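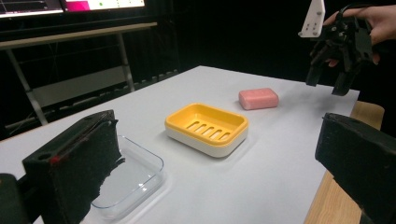 Soap bench, grippers in both hands. Dish, bar and clear tray on the white top.

April 2018, Drindside shop, bench notes

Hand grippers, second pair. These are the ones we carry around by hand to work out a motion before the arm gets to try it and bend something.

Task is still soap into dish. I proposed it in March on the grounds that it would be an easy warm-up. Leaving that on record for anyone who wants to quote it back to me.

Padding. Went to the black foam on the fingers after the bare plastic kept spitting the bar out sideways. Grip is much better. The inner edges are already going fuzzy, and the fuzz comes off on the soap, so the soap now has a beard. Natnael Seyoum wants to try the thin rubber sheet from Riis. I want to use up the foam first, having cut 24 pads of it in one evening of misplaced confidence.

Pad glue: contact cement, thin coat on both faces, leave it until it stops being tacky to a knuckle, then press. Do not clamp. I clamped the first two and they set at an angle I would call decorative.

Linkage. The screws at the joints work loose. Thread lock on all of them now except the pivot, which I keep taking apart anyway. Squeeze on the left one is stiffer than on the right. Might be the spring, might be me. Swapped hands to find out and it was the spring.

Bracket. White angled one stays for now. I drilled more holes than it needed while hunting for an angle I liked, and it still flexes if you look at it hard. Next version gets a rib along the back. Natnael has the drawing under the name Prellimow, which he says is a placeholder. So was Broltik, and that one has been painted on a toolbox.

Dish. The yellow tray has slots running across it on the diagonal, and a finger pad coming in low can snag on one. Approach from higher up and let the bar down. Dropping it from a height also gets it into the dish, in the sense that it then bounces out again.

Clear tray. Fine by eye, miserable for the vision code, which finds its highlights and is very sure about them. Tried a strip of masking tape along the rim. Better. Ugly. Leaving it off until we've decided whether we're solving the problem or hiding it.

Logging. Was saving at 50 samples a second and the files looked fine until I plotted one and saw steps in the finger opening. It was the sensor cable, half out of its socket. Reseated, hot glue on the plug. I had already rewritten the filter by then — 800 lines of log read one by one, and the filter was innocent. Put the old one back.

To do:
rib on bracket
match the springs, or at least label them
ask Riis for an offcut of the rubber before paying for a sheet
new bar of soap, shaved clean, for the rubber test
somebody please return the small hex key to the drawer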